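Dark Stone, White Veins: Specifying and Keeping a Polished Marble Counter

By Ailbhe Phelan
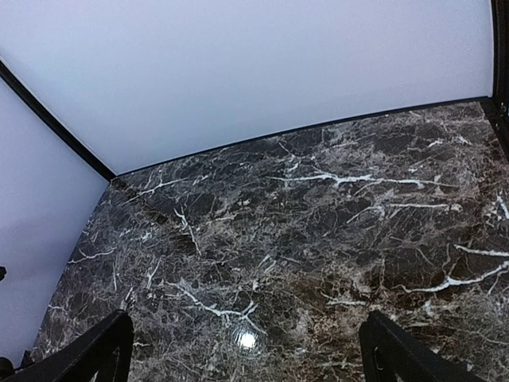
What the fabricator is looking at

Polished dark marble is sold by the slab and judged by the vein. At Taltby, a stone yard and cutting shop that handles mostly residential counters, the ground color of a slab gets one line on the order sheet and the veining gets half a page. The brown-black stones in this family carry a fine crackle of gray and tan lines through the whole body, with a smaller number of bright white veins laid over it. The crackle is close to uniform. The white veins are where two slabs from the same block stop matching.

Chunhua Qin runs layout at Taltby. She photographs each slab square-on under flat light, then places the counter template over the photograph on screen and moves it until the main veins land where the client wants them. A long vein that forks is usually kept whole and placed away from cutouts. A vein that meets the front edge at a shallow angle is moved if there is enough material to move it.

"People ask for the big vein in the middle," Qin said. "Then they see it with the sink cut through it and they ask for it somewhere else."

The yard charges for a layout session after the first revision. In November the shop did 80 layouts, and Qin says most went to a second round.

Veins and strength

White veins in dark marble are generally calcite that filled old fractures. Some are as sound as the stone on either side. Others are weak, and a few are open at the surface, which a fingernail will find before the eye does. Resin filling at the slab plant closes most of these, and it is normal practice. A buyer should ask whether the slab is resin-treated and whether there is mesh on the back, and should get both answers in writing.

Haiyan Fu, who cuts for the same shop, taps along the main veins with a knuckle and then a plastic mallet handle before a slab goes on the saw. A dull note gets a chalk mark. Cutouts are kept away from chalk marks where the template allows, and inside corners are always radiused. A square inside corner in veined marble is a crack waiting on a load.

Narrow strips in front of and behind a sink are the usual place for a break, and the break usually happens in transit. Fu lets a rod into the underside of these strips, and long pieces travel on edge, strapped to a frame.

The back edge

Few walls are straight over the length of a counter. The stone is. A fabricator has three ways to deal with the difference: scribe the back edge of the stone to the wall, cut a shallow channel in the plaster and slide the stone into it, or leave a gap and cover it with an upstand.

Leaving out the upstand has become common, and it puts all the attention on one joint. With black stone against a pale wall the joint reads as a line whatever is done to it, and the choice is how heavy that line will be. Filler matched to the wall makes every variation in width visible on the stone side. Filler matched to the stone hides the variation against the dark material and gives a thin dark seam. Yaqin Zou, an installer who has worked on stone for Sadowski and other kitchen firms, uses the second method by default.

The joint must be flexible. Grout will crack as the cabinets settle. A neutral-cure silicone made for natural stone is the usual product, and the label should say that it does not stain. Ordinary silicones can bleed oil into marble and leave a darkened band along the joint, and the band does not clean off. Zou masks both sides, tools the bead once and pulls the tape while the bead is still soft.

Paint the wall before the bead goes in. Repainting later means masking the stone again, and low-tack tape should come off the same day.

Gloss and light

A polished dark surface behaves as a poor mirror. It returns each lamp over it as a distinct bright spot, and it shows every fingerprint and water ring at the angle where that spot falls. Honed stone scatters the light and hides the prints, but the ground drops toward gray and the fine crackle loses contrast. Owners who choose this stone for its pattern usually want the polish.

Lighting can be arranged around it. Jin-sol Jin, who plans kitchens at Rellitz, specifies diffused strip lighting set toward the front of the wall cabinets, and keeps bare-lens spots away from any polished counter. Strips with visible diodes are a common mistake: each diode shows up in the stone as a separate dot. Jin asks for a deep channel with an opal cover and tests a short length over a sample before ordering the rest.

Samples should be viewed at counter height, flat, with the room lights on. A sample held upright at a window says very little about the same stone under a pendant lamp.

Acid, heat and oil

Marble is calcium carbonate and acid dissolves it. Lemon juice, vinegar, wine and most bathroom descalers will etch a polished face in minutes. On dark stone the etch appears as a dull, lighter patch. Sealer does not prevent it. Sealer slows the uptake of liquids into the pores, so it helps with oil and coffee and has no effect on etching - a distinction that sales literature often blurs.

For daily cleaning use a pH-neutral soap, well diluted, on a soft cloth, followed by a second cloth with plain water and a third, dry one. Soap left behind builds a film that shows as haze on black. Scouring powders and green pads will cut the polish.

Hot pans belong on a trivet. The stone itself may tolerate the heat, but the resin in filled veins can discolor or let go.

Light etching can be taken back with marble polishing powder, water and a felt pad, working over an area larger than the mark. Deep etching is a job for a restorer with diamond discs, and spot repairs on a high gloss are hard to blend. Larnaretti, a restoration firm that works mainly on hotel counters, quoted us 126 dollars per linear foot to repolish a dark marble top in place, with a minimum charge of 428 dollars per visit. Moving the appliances was extra.

Resealing intervals depend on the stone and the sealer. Put a few drops of water on the surface near the sink and wait ten minutes. If the stone under them has darkened, it is due.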